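Offene Werkstatt Bastgate – Kursunterlagen »Fahrroboter im Eigenbau«
Teil 7: Raus auf den Weg
Zusammengestellt von Till Diekmann

Ihr Lieben, wer bis hierher durchgehalten hat, besitzt ein Fahrgestell, das in der Werkstatt brav geradeaus rollt (und hoffentlich auch wieder anhält!). Draußen fängt das Vergnügen dann noch einmal von vorne an. Der Boden ist uneben, das Licht kommt von der Seite, und der Fahrweg sieht alle paar Meter ein bisschen anders aus.
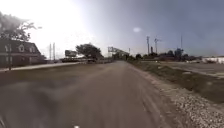
Abb. 1: Fahrweg mit hellerem Mittelstreifen, rechts ein Band aus losem Kies.

Zuerst die Kamera. Stellt die Belichtung so ein, dass der Boden Zeichnung behält, der Himmel darf ruhig ausbrennen. Liam Rudd hat uns dafür ein kleines Skript geschrieben, das nur die untere Bildhälfte misst. Es liegt im Kursordner unter »Istov«, so heißt bei uns die ganze Steuersoftware – fragt bitte nicht, woher der Name kommt, das weiß wohl nur Liam selbst. Die Bildbreite lasst ihr fürs Erste, wie sie ist. 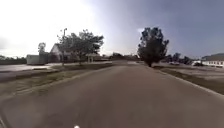 Danach kommt die Wegerkennung an die Reihe. Auf Asphalt ohne Markierung bleibt dem Programm nur der Übergang vom Belag zum Gras, und der ist je nach Jahreszeit mal kräftig, mal kaum zu finden. Im März haben wir mit dem Schwellenwert 34 gute Erfahrungen gemacht. Probiert trotzdem eigene Werte aus und schreibt sie ins Heft, am besten gleich mit Uhrzeit und Wetter dazu, das vergisst man so schnell.

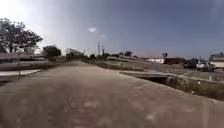
Und dann wären da noch die Kanten. Ein Graben neben dem Weg verzeiht gar nichts, deshalb bleibt bei den ersten Fahrten immer eine Hand am Notaus und das Tempo auf Stufe 2. Deirdre Geraghty läuft gern mit, wenn jemand unsicher ist, sagt ihr einfach vorher Bescheid!

Zum nächsten Mal bitte:
– Akku voll laden und Steckverbinder prüfen
– Logdatei auf 2000 Zeilen begrenzen
– Kapitel »Lenkung glätten« im Skript von Kathleen Sheehan lesen

Fragen zwischendurch gern an mich oder an Heriberto Yupanqui, der auch den Schlüssel zum Ersatzteilschrank hat.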